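The Case for the Clip Hanger

Small laundry gets less thought than it deserves. Shirts have hangers, sheets have lines, and towels have a bar in most bathrooms. Socks are draped over whatever is nearest, usually a radiator or the back of a chair, and are then collected one at a time. My position is that a household of any size should own a clip hanger, a rod to put it on, and a flat surface beside it.

The usual objection is cost in time. Kiran Tyagi, with whom I have argued this for 2 years, holds that clipping socks singly is slower than throwing them over a rack. He is right about the hanging stage. He leaves out the pairing stage, which the clip hanger moves forward to a point where the socks are already in hand.

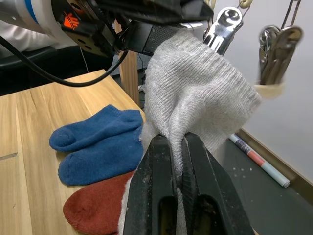 Ribbed knits need particular care in hanging. The ribs are what allow a sock to grip the ankle, and they stretch under load, so the clip should take a small amount of fabric at one end and the sock should hang straight. A light grey knit sock held at both ends shows how readily such fabric bunches and twists into a tail, with wisps of fiber standing off its edge. Any twist should be taken out by hand before the clip closes. I clip at the toe. Ramesh Dwivedi clips at the cuff, on the grounds that a mark there is hidden by a trouser leg, and I concede the point for dress socks.

Clips themselves vary more than the packaging suggests. The Jundska model I used first had molded plastic pegs with a weak spring, and a thick wool sock would work itself free overnight. The Rawat that replaced it has metal clips and has held everything put on it – including a wet dishcloth it was probably never meant for. Spacing matters as well. Clips set too close together press one wet sock against the next, and the faces that touch stay damp longest.
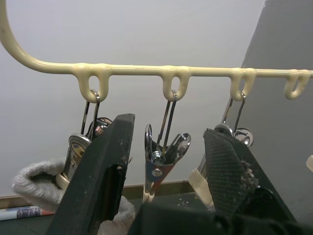
Should every clip on a hanger be used? Only when the load is thin. With heavy socks, leave one clip empty between pairs and accept a second round.

Before anything goes up, it should be laid out. This is the step most people skip, and it is the one I would defend hardest. A row of pairs on a table, toes all one way, exposes the odd sock at once. It also fixes the hanging order, so that partners go up next to each other and come down together. Sorting by color at this stage costs very little.
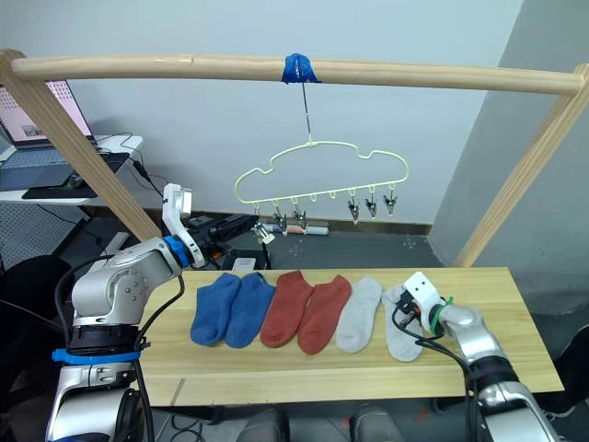 Blue, rust-red and light grey pairs in a row on the plank table, with the hanger on the rod behind.

The rod receives too little attention. A hanger on a smooth rod slides toward whichever side is heavier, and loading from one end makes this worse. Kevach sells a notched rail for the purpose. A few turns of tape at the midpoint do the same job at far lower cost, and can be moved when the arrangement of the room changes. I would also start from the middle clips and work outward, alternating sides, to keep the bottom bar level.

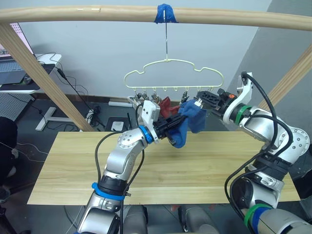

Red near the center of the bar, blue cloth just below. Tape holds the wire hook to the rail.

I do not extend the argument to underwear or handkerchiefs, which dry well enough flat on a rack. Nor do I recommend the large folding versions. The Fliltix I tried in October tangled each time it was put away, and I went back to the small one within 5 washes.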